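Health Resort Operations
Lecture 6: Allocating Beds Between Treatment Stays and Leisure Stays
Notes by Delwyn Hollis

These notes assume the material on referral routes. Terms are used as defined there: a treatment stay is a stay with a prescribed course of procedures, a rehabilitation stay follows surgery or an acute illness, and a leisure stay carries no medical program, although the guest may buy single procedures at the desk.

Basic problem

A health resort sells the same bed to guests who behave differently. Treatment guests arrive on fixed changeover days, stay for the length set by the referral, and rarely cancel late. Leisure guests arrive on any day, stay for shorter periods, and pay a higher nightly rate in season. Mixing them without a rule produces single empty nights that cannot be sold to either group.

The treatment department adds a second constraint. A resort may have free rooms and still be full, in the sense that the pool, the massage rooms or the physician's intake hours are already booked. The binding limit is whichever runs out first. In most houses it is intake. Every treatment guest must be seen by a physician before the first procedure, and if all of them arrive on one day the queue extends into the second or third day of the stay. Those days are paid for and not used.

Working example: Stiltstead

Stiltstead is a seaside house with 400 beds, a small indoor pool and a kitchen that can serve two sittings per meal. It takes guests with joint, heart and breathing conditions. Until the change described below, all treatment stays began on the same day of the week. The effects were as follows.

- Housekeeping needed its full staff on one day and less than half of it on the others.
- Intake ran into the evening, and the last guests examined received the least convenient procedure times.
- The pool was overbooked in the middle of the stay and nearly idle at both ends.
- Diet cards reached the kitchen after the first meal had been served.

The house moved to two changeover days per week. Guests with heart conditions were placed on the first and guests with joint conditions on the second. Guests with breathing conditions, who make little use of the pool, were used to even out the numbers. Total beds sold did not change much. Procedure hours lost to waiting fell, and the kitchen received its diet cards in time for the first sitting.

Note that the split was made by what the guests would use, and the diagnosis only served as a stand-in for that. A house without a pool would draw the line elsewhere.

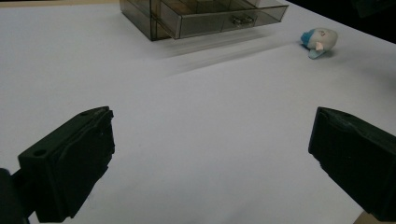 Fig. 1. White tabletop, black gripper fingers open.

Protected blocks

A protected block is a set of rooms that may not be sold to leisure guests before a release date. The block has three settings: its size, its location in the building, and its release date.

Size is taken from the confirmed referrals of earlier seasons, not from requests. Requests overstate demand because many patients apply to several houses at once. Where the record is short, use the lowest confirmed figure on file and accept that some referrals will go to the waiting list.

Location matters more than students expect. Rooms near the treatment wing should be held for guests with limited walking ability even when these rooms also have the best view. Wiremu Costigan's term for the opposite practice is "selling the corridor": the near rooms go to leisure guests at a premium, and the house then pays for it in porter time and missed appointments. His costing is in the course reader. It does not include the effect on treatment results, which he regards as too uncertain to price.

The release date is a trade. An early release sells more leisure nights. A late release protects referrals that are slow to be confirmed. Setting one date for the whole year is a common error. In December leisure guests decide late, apart from the holiday week, and there is little to gain from an early release. In summer the reverse holds.

Comparison: Trurow and Talavera

Trurow holds one large block and releases all of it on one date. The rule is simple to run and can be explained to a new clerk in an hour. Its weakness is the sudden supply of rooms on release day -- tour operators learn the date and wait for it, and the rate falls accordingly.

Talavera releases in steps, beginning with rooms farthest from the treatment wing. Rates hold up better. The cost is in record keeping. A room moved by hand from one step to another must be entered in both the bed plan and the treatment plan, and the two were found to disagree often enough that a weekly check was introduced.

Neither method should be copied without looking at the local mix. Talavera has a large share of guests who return each year and book on departure, and its early demand is therefore known. Trurow does not.

Companions

A companion occupies a bed but has no referral. Count companions as part of the protected block if they share a room with a patient, and as leisure guests if they do not. Treating all companions as leisure guests -- as some booking systems do by default -- leads to couples being split across floors after the release date.

A companion who buys procedures at the desk draws on the same treatment hours as everyone else. Desk sales should be limited to hours left open after the prescribed procedures have been placed. This includes the early morning pool hours, which desk staff tend to treat as free.

Exercise for the seminar

Take the Zirora bed plan from the reader. Mark the nights that cannot be sold under the present changeover rule. Propose a second changeover day and state which department reaches its limit first under your proposal. Show the intake hours separately from the procedure hours. Proposals that raise occupancy by shortening the physician's examination will not be accepted.

Bring the marked plan on paper.

Related notes
Referral Routes and Waiting Lists
Meal Sittings and Diet Cards
Staffing the Treatment Wing
Pool Hours and Water Testing
Room Standards for Guests with Limited Mobility

Health Resort Operations course page | Contact the course office | Last changed 21 Jun 2019 | Back to top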